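Prastdale lab pits two controllers against one bathroom

A robotics group in Prastdale has spent most of January asking two pieces of software to tidy the same imaginary house, and is now prepared to say which one is less bad at it.

The trial, run entirely in simulation, compared a controller called Calon with an older one called Hotent. Each was given the same virtual arm, the same two-fingered gripper and the same camera, mounted so that it looks out past the fingers. Then each was set 2844 attempts at reaching for ordinary household things. No real soap was harmed.

Calon is the newcomer. It plans its reach again every few moments, depending on what the camera is showing it. Hotent makes up its mind at the start and sticks to it, in the manner of a bloke who won't ask for directions. The group had expected a walkover.

It got one, of a sort, on the easy part. With bare walls and nothing to bump into, both controllers could put the gripper more or less where they were told, and the scores were close enough that the lab stopped arguing over them by morning tea.
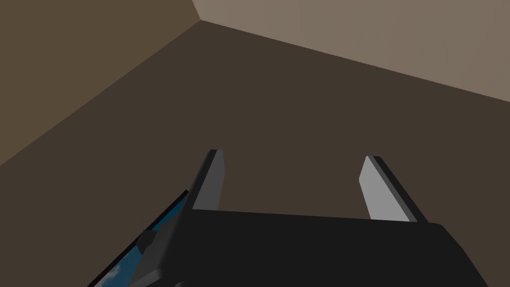
Walls are fine, corners are not

The trouble began when the camera ran short of things to look at. A plain wall offers very little to a controller that steers by sight, and Calon had a habit of slowing to a crawl whenever its view filled up with brown paint. Hotent, which pays much less attention, sailed on.

Someone had hung a framed print in the virtual room, a mountain under a blue sky with a little statue on top, arms out. It was meant as decoration. Calon took to it straight away. With a bit of the print in view, the controller had edges and colour to work with, and its stalls in that part of the room dropped to 39 from 448. There is now a serious proposal to put art in every room, which the lab's interior design faction is enjoying far too much. 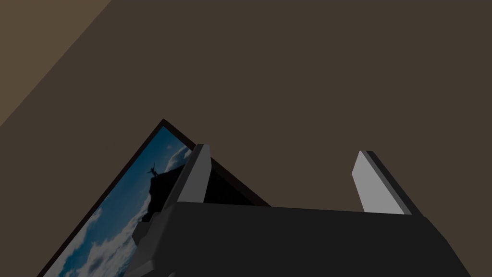

Issa Khasawneh

The bathroom shelf was where the two programs parted company. It holds a pink pump bottle with an orange spout, a white tube with a rounded cap and several other items that the modeller plainly had fun with. The pump bottle is the one everybody in the lab has an opinion on. Its spout is thin and curved and sticks out well past the body, so a gripper that comes in from the wrong side meets the spout first.

Hotent met the spout first a lot. Having chosen its line before setting off, it would carry on along that line with great dignity until the simulator called a collision and reset the arm. Calon usually went around. It also took nearly twice as long doing so, and on a few runs it circled the bottle until the clock ran out, like a shopper who can't settle on a shampoo.

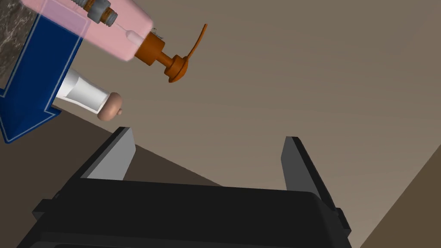

Gripper open below the pump bottle and the white tube, in simulation.

The camera came in for its own share of grumbling. Because it rides with the gripper, its picture tips whenever the wrist does, and people reviewing the runs found themselves tilting their heads at the monitor. Darwish, the in-house viewer used to play back the footage, has a button for levelling the view. The button has been broken since the last update and there is a note taped over it.

Tight spaces were the final test, and the least flattering. Both controllers were asked to work right up against the edge of a marble slab, with small hardware and bits of clutter close by.
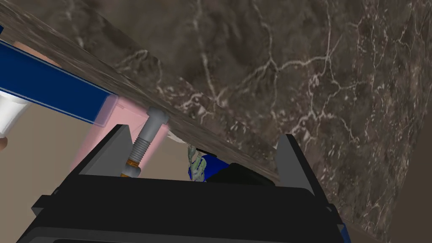 Neither did well. Out of 100 tries in the tightest spot, Calon managed to finish with the fingers where they were wanted fewer times than the lab cares to print, and Hotent fewer again. The group puts part of this down to the gripper itself, whose housing is wide for the length of its fingers. A slimmer model has been drawn up and will go through the same set of runs before anyone blames the software any further.

There is also the small matter of whether any of this will carry over to a real arm in a real bathroom. Simulated marble doesn't chip, and a simulated bottle can be put back on its shelf with a keystroke. The lab has a physical arm on order and has been told to expect it in autumn, though it was told the same thing before last autumn.

For now Calon goes through to the next round, with Hotent kept on as the yardstick. The pump bottle has been kept too, despite a request to swap it for a nice plain box.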